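Tidying up for the robots: what I've learned from recording chores at home

Since September I've been recording household jobs with a hand-held gripper, the kind you squeeze to open and close while its camera films what the jaws are doing. The recordings go to Casus, a small outfit that trains robot arms on them, and my contact there, Siham Benjelloun, is very patient with my questions. A few of you wrote in asking how to do this without turning your home upside down, so here are my tips (and a couple of confessions!).

Start with soft things. Plush toys are wonderful for beginners because they squash a little and forgive a sloppy grip. Glasses and eggs can wait. I spent my whole first week picking up soft toys and putting them in a box, and my wrist was still complaining by the weekend.

Pick a box with a wide opening and leave the flaps out of the way. You want to come in from above, let go, and back out without the jaws snagging on cardboard. Turn the box a little between takes, too. If it always sits square to you, the system only ever learns about square boxes, and mine at home never stay square for five minutes. 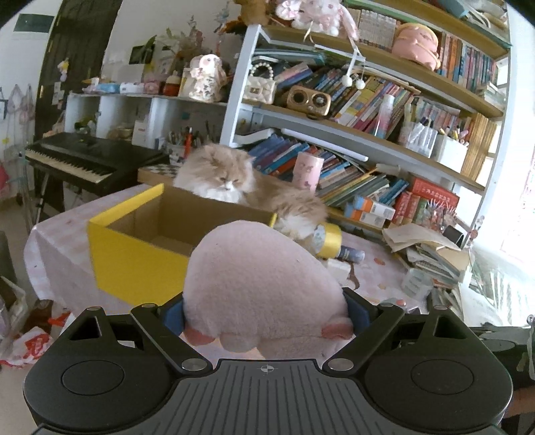 Don't clear the room! This was my big mistake early on. I hauled everything off the shelves and worked at a bare table, very pleased with myself, and Siham wrote back asking me to please put my life back. They want the books and the pens and the pets, whatever is normally there. A cat on the table is fine as long as you go around her and keep the jaws well away from paws and tail. If she gets up, stop and wait.

Slow down at the grab. I go at normal speed across the table, then ease off for the last bit, close, hold for a beat, and lift. My friend Bheki Mathebula does it all at one steady crawl and his takes get accepted just as often as mine, so suit yourself.

Keep your fumbles if you recovered from them. Dropped the toy beside the box and picked it up again? Casus wants that one. Dropped it and swore and walked off to make coffee? Delete.

Some housekeeping bits. Wipe the grip pads with a barely damp cloth, especially after anything fluffy. Put a cloth on a slippery table, but smooth it down first or you'll drag it along with you. Close the blinds halfway if the sun is blasting in, and do a second batch in the evening with the lamp on.

I stop at 80 takes a day now, with a proper stretch every 20 minutes. Next I'm trying socks, in pairs, and I'm already dreading it.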